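3.2 Collecting the demonstrations

All demonstrations were recorded with the hand-held gripper, no teleoperation. Five operators, each given the same short written sheet and one practice round. The set holds 2806 episodes after filtering; 465 more were dropped, mostly for lost tracking or a grasp that missed completly. Slow but usable grasps stayed in.

Objects were everyday household goods. Tubes, boxes, soft packets. Start pose changed before every episode, table height fixed. Operators were told to close on the narrow part of a tube where possible and to hold before moving off. Not everyone did. We kept both styles and tagged them, see Section 4.

Labels: one pass by Hajdu, second pass by Urbańczyk, disagreements settled by a third reader.

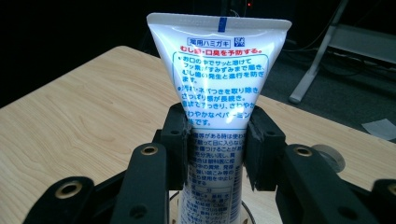 Figure 3. Toothpaste tube held upright between the two fingers, wrist view.

Soft tubes gave the most trouble in labeling. The wall creases under the pads, and the point where contact begins is hard to fix to a single time step. We therefor mark a short window instead, and train on its midpoint. Rigid boxes use the single step as before.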